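이 사이트는 더 나은 이용 환경을 위해 쿠키를 사용합니다. 계속 이용하시면 쿠키 사용에 동의하는 것으로 간주됩니다. [동의] [설정 변경]

흰 그릇 하나로 통일하신 분들, 후회 없으세요?

소금빵두개
이사하면서 그릇을 싹 정리했어요. 결혼할 때 받은 꽃무늬 세트, 마트 사은품, 어디서 왔는지 모를 스텐 공기까지 다 꺼내놓고 보니까 식탁이 꽉 차더라고요 ㅋㅋ 큰맘 먹고 거의 다 나눔하고, 넓고 얕은 흰색 볼로 몇 개만 새로 들였습니다. Posell에서 샀고 쟁반은 Otgate 거예요. 쟁반은 청록색인데 화면에서 본 것보다 훨씬 진해서 처음엔 반품할까 했거든요. 하루 두고 보니까 정이 들어서 그냥 쓰기로 했어요.

근데 남편이 자꾸 국은 어디다 먹냐고 해요. 저는 얕은 볼에 떠도 괜찮던데 남편은 국이 금방 식는다고 투덜투덜. 밥공기랑 국그릇을 따로 사야 할까요, 아니면 버텨볼까요? 비슷하게 줄여보신 분들 얘기 듣고 싶어요.

밤고구마
버티지 마세요 ㅠㅠ 저 그러다가 결국 다시 샀어요. 얕은 볼은 파스타, 카레, 비빔밥까지는 진짜 좋아요. 그런데 미역국 한번 떠서 식탁까지 들고 가보세요. 찰랑찰랑해서 걸음걸이가 이상해집니다. 국그릇은 식구 수대로 있어야 해요.

Rawiri Wihongi
저는 반대요. 한국 온 지 5년 됐고 그동안 얕은 볼만 썼는데 국도 잘 먹고 삽니다. 적게 뜨고 한 번 더 뜨면 돼요. 찬장에 그릇 종류가 늘어나는 순간 쌓는 순서부터 꼬여요. 밑에 깔린 그릇은 영영 안 쓰게 되고요.

밤고구마
혼자 사시죠? ㅋㅋㅋ 애 둘 있는 집에서 한 번 더 뜨러 일어나는 게 얼마나 귀찮은데요. 앉으면 끝이에요, 저는.

Rawiri Wihongi
네 혼자 삽니다... 그건 인정할게요.

소금빵두개
두 분 덕분에 더 헷갈려요 ㅋㅋ 남편 편이 하나 늘었네요. 볼은 완전 순백은 아니고 테두리 쪽에 아주 연하게 푸른 기가 돌아요. 저는 이 푸른 기 때문에 골랐어요. 누런 기 도는 아이보리는 전에 써봤는데 김치 담으면 영 맛없어 보이더라고요. 상판이 연한 회색이라 그 위에 놓아도 튀지 않고요.

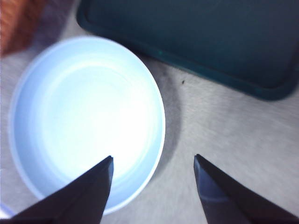
Feven Kassa는 색보다 무게부터 보라고 하네요. 저랑 같이 그릇 공구하는 언니인데 대신 전해드려요. 매일 쓰는 건 젖은 손으로 한 손에 들어봐야 안다고, 예쁜데 무거우면 석 달 안에 찬장 맨 위로 올라간대요. 언니네는 Abugri 볼이 494그램이었는데 설거지하다 손목이 시큰해서 결국 과일 그릇이 됐답니다. - 하늘담요

소금빵두개
헉 무게는 생각도 못 했어요. 방금 저울에 올려보고 올까 하다가 참았습니다. 알면 무거워질 것 같아서요 ㅋㅋ

연두부조림
저는 쟁반 쪽이 궁금해요! 진한 색 쟁반은 물때가 하얗게 남지 않나요? 저는 남색을 쓰다가 포기했어요. 닦고 나면 멀쩡해 보이는데 마르면 얼룩이 허옇게 올라와요. 식초물로 닦아도 그때뿐이고...

소금빵두개
아직 2주밖에 안 써서 장담은 못 하는데 저는 씻고 바로 마른 행주로 닦아요. 안 닦고 세워둔 날은 좀 남긴 하더라고요. 무광이라 손자국은 덜 신경 쓰여요.

Henok Birhane
쟁반에 차려서 그대로 드시나요, 나르기만 하시나요? 저희는 각자 쟁반 하나씩 놓고 먹는데 식탁 닦을 일이 확 줄었어요. 대신 설거지가 늘죠. 결국 똑같은 것 같기도 하고 ㅎㅎ

밤고구마
그건 똑같은 게 아니라 더 늘어난 거예요. 쟁반이 개수대에 안 들어가요, 저희 집은.

Henok Birhane
저희 개수대는 커서 괜찮은데... 집마다 다르겠네요.

멸치똥따는중
지나가다 한마디요. 국그릇은 굳이 세트로 맞출 필요 없어요. 시장 그릇 가게에서 흰색으로 비슷하게 고르면 섞어놔도 티 안 납니다. 저는 3월에 Avel 국그릇 두 개만 낱개로 샀는데 손님들은 다 한 세트인 줄 알아요. 남편분 것만 먼저 사보시고 결정하세요.

Rawiri Wihongi
흰색도 다 달라서 티 나던데요. 특히 푸른 기 도는 흰색 옆에 크림색을 놓으면 바로 보여요. 맞출 거면 원래 볼을 가지고 가서 대보고 사세요.

멸치똥따는중
밥 먹을 때 그릇 색을 그렇게까지 봐요? ㅋㅋ 저는 반찬만 봅니다.

소금빵두개
저는 보는 편이라... 볼 하나 에코백에 넣어서 시장에 가볼게요. 일단 남편 국그릇만 하나! 제 건 계속 버텨보겠습니다. 혹시 깊은 흰 그릇 중에 전자레인지 돌려도 손잡을 데가 덜 뜨거운 거 아시는 분 계시면 댓글 부탁드려요.

연두부조림
굽 높은 거로 보세요. 굽 쪽을 잡으면 좀 낫더라고요. 그래도 장갑은 끼시고요!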